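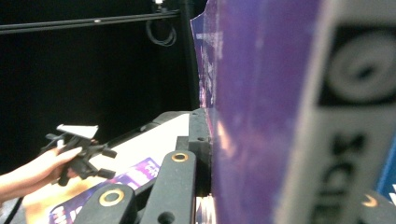

On the stand: purple printed card on a white sloping surface, against a black background.

Kahsay packs up its trade stand in purple and black

Fustumton, July. Display maker Kahsay has announced a new exhibition stand which, the company is pleased to say, two people can put up without falling out. The Plorano stand goes on sale this month, after a spring of trial builds in a hall in Fustumton that was booked for badminton at seven and had to be cleared by then.

The Plorano is made up of black rails and posts, a dark backdrop, a sloping white counter and a set of purple printed panels. It packs into 2 cases. The previous model, the Sarska, packed into five and a carrier bag, and the carrier bag was always the one left on the train.

Customers told Kahsay what they wanted from a stand: something that looked smart, stayed upright and did not need its instructions translated. The company has managed the first two and shortened the instructions. A practised pair can have the whole thing standing in 30 minutes. An unpractised pair should allow an hour and bring sandwiches.

The counter slopes so that cards and leaflets face the visitor. It also means that cups of tea cannot be left on it, a feature requested by more than 264 existing customers, most of whom share their stands with colleagues.

Purple is the standard panel colour. Other colours can be ordered, though the sales team will ask whether you are sure. Panels can be swapped between shows, and old Sarska panels fit the new rails with a clip, supplied free.

The Plorano costs £700 including both cases. Hire is available by the week. Stands can be tried at the Fustumton showroom every Wednesday until four o'clock, when the lights go off.

Trade enquiries should go to the Kahsay sales desk in Fustumton.

ENDS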